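The Long Night Shift at Wamovari

By Khải Lục

The fire at the Drason cold store began a little after 4 in the morning, in a room where the workers kept their jackets. By the time the first truck came through the gate, the smoke had already entered the packing hall, and the people inside were walking with one hand on the wall.

I came to Wamovari in February, when the criminal trial was finished and the television crews had gone home. The town has one main street and a river that is brown for most of the year. The man convicted of lighting the fire had worked in the building for less than one season. He said almost nothing in court, and people here still argue over what he wanted.

What they argue over more is the door.

The packing hall had two exits. The one on the river side was kept locked at night, with a chain, after a series of thefts from the loading area. The company has never disputed this. Its lawyers said the night supervisor carried a key and was expected to open the door in an emergency. The supervisor was on the other side of the building when the alarm sounded. He ran back, and he is one of the people who did not come out.

"My brother knew that door," a woman told me in her kitchen on Poojary Road. She asked me not to print her name, as she still has cousins on the payroll. "He complained about it at Christmas. They told him to write it down, so he wrote it down."
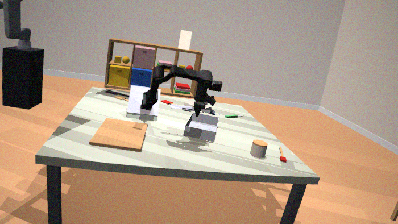

Computer rendering of a robot arm at a table with open boxes and a cutting board.

His note became page 494 of the inquest brief. It is four lines long, in blue pen, and the coroner read it aloud twice. I was given a copy by the family's solicitor and I have kept it in my bag since then, although I am not sure why.

Police in Wamovari are a small team. The detective who led the case drove in from Janora each day, and she told me that the first week was mostly spent making a correct list of who had been inside. The sign-in book had burned. Some casual workers were using a friend's card, and two families waited at the hospital for men who were asleep at home.

More than 600 people came to the service at the football ground. The plant once employed 1000, in the good years, and many of the older ones came back for it from the coast. They stood at the boundary fence in their work boots. The priest had a microphone which failed, and he went on without it.

The civil claim will be heard in Janora later this year. Drason has reopened half of the site under a new manager, who agreed to meet me and then cancelled by text message. The river door is now painted yellow and has a bar that opens it from inside. I saw it from the footpath across the water, where the woman from Poojary Road walks her dog in the evenings. She does not look at it, she said, but she always knows when she is passing.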